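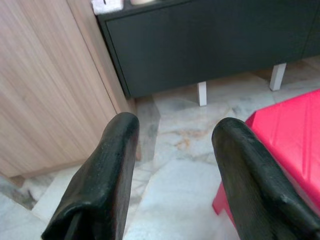

**Slip resistance of polished stone flooring in shared entrance halls**
Project report, Building Materials II
2023-01-16

## 1. Background

Polished stone is common in entrance halls because it is easy to clean and hides little dirt. Its weak point is friction when wet. The project compared two floor finishes in the Landier building, Dandstead, one polished and one honed, and asked whether a change of cleaning product affects the result.

The work was limited to level floors. Stairs and ramps were left out, as the pendulum tester needs a flat area longer than a standard tread.

## 2. Method

Readings were taken with a pendulum tester on loan from the department. The rubber slider was conditioned before each session and checked against a reference plate. Each test position was marked at its corners with removable tape so that it could be found again.

Each position was tested dry, then wet with tap water from a spray bottle. Swings were made in two directions at right angles. The first swing in each set was discarded. If the remaining readings differed by more than the tolerance in the test sheet, the set was repeated.

Cleaning was done with either plain water or Somby neutral floor cleaner, diluted according to the label. The floor was left for 60 minutes after cleaning before any dry reading was taken.

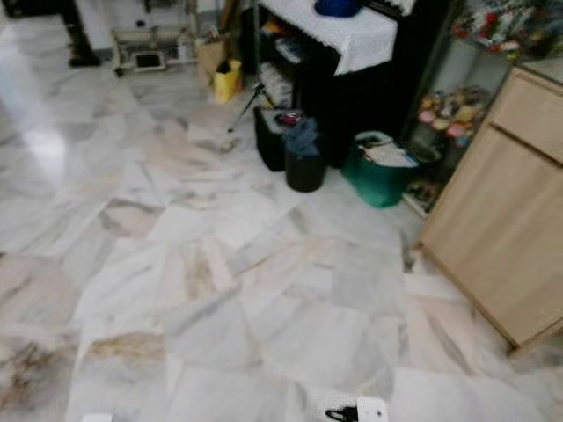

A total of 418 valid readings were kept. Sets taken in July were excluded from the comparison, as the slider used then was later found to be worn on one edge.

## 3. Results

Dry readings were acceptable on both finishes and are not discussed further. Wet readings on the polished finish were clearly lower than those on the honed finish at every position. Direction of swing made no consistent difference.

The cleaner had a small effect. Positions cleaned with a correct dilution gave wet readings close to those cleaned with water. Positions where the dilution was deliberately too strong gave lower readings until the floor was rinsed. This agrees with the account of detergent residue in the Olaniyan course notes, section 2.

## 4. Sources of error

- Room temperature was logged only at the start of each session.
- The amount of water sprayed was judged by eye.
- Joints between tiles were avoided, so the readings describe the stone surface alone.

## 5. Further work

The excluded sets should be repeated with a new slider. A surface roughness meter would allow the pendulum values to be compared with a second measure. Entrance mats were outside the scope but affect how much water reaches the floor, and should be included in any follow-up.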